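Keeping the Fingers True: Inside the Gripper Bench at Ustia

The packaging laboratory at Ustia handles small retail goods in flexible film, among them snack foods, seasonings and dried noodles. Its automated picking cell has drawn most of the attention from visiting manufacturers. Far fewer of them ask to see the bench next door, where the hand-held gripper tools are set up, checked and returned to service.

The tools are the working partners of the cell. An operator holds one in each hand and moves products by opening and closing a pair of black fingers, while a camera on the tool records the task from the position of the wrist. The recordings are later used to prepare the motions of the robot arms. A finger that sits out of line by the thickness of a business card will produce a poor recording, and a poor recording will produce a poor grasp when the arm attempts the same product.

For this reason the laboratory adopted a fixed service interval in April. Each tool is withdrawn after 500 grasps for a short inspection and after 1,000 for a full one. The short inspection covers the finger faces, the fasteners and the travel of the closing mechanism. The full inspection adds removal of both fingers, cleaning of the slide and a new zero setting. Finger pads that have been bonded again are left to rest for 48 hours before they are put to use.

Film packages are the preferred test pieces. A rigid carton will tolerate a finger that leans or closes late. A bag will not. It folds under the leading edge, slides away from the slower side, or turns on the table before the grip is complete. Glossy film also tests the camera, as bright reflections can hide the printed edges by which the position of the package is judged.

The trial begins with the package flat on a white table and the fingers fully open. The operator brings the tool down until there is one finger on either side, pauses, and only then begins to close.

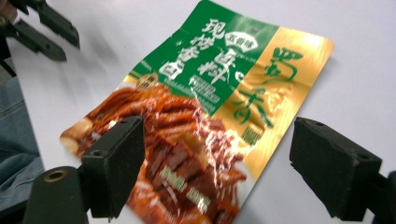
Setting the Zero

The pause before closing is used to judge clearance. If one finger reaches over the package while the other stands clear of it, the operator shifts the tool sideways and begins the approach again. When the same offset appears on 4 consecutive approaches, the fault is assigned to the tool and it goes back to the bench.

There the fingers are closed on a steel gauge block supplied by Mulcahy, and the gap is read at the tip and at the root. A difference between the two readings points to a bent carrier or a loose fastener. Equal readings with an incorrect value call for adjustment of the zero alone, a task of a few minutes. The new value is entered in Ilterix, the maintenance record shared by the bench and the cell, and the former value is kept beside it.

Matched Pairs

Early in the program, fingers were replaced singly as they wore. The laboratory has since abandoned the practice. A new pad grips more firmly than an old one, and film packages were found to rotate toward the fresh side. Fingers are now stored, fitted and retired in pairs, and the two tools used by one operator are inspected on the same day.

Cleaning has been simplified as well. The pads are wiped with a damp lint-free cloth and dried in air. Solvents were withdrawn from the bench after they left the rubber hard at the edges.

The next change concerns the pads themselves. Kerex, the workshop that molds them, has delivered a trial set with a softer compound, and the bench will run it on film packages through the full service interval before any decision is made on cartons.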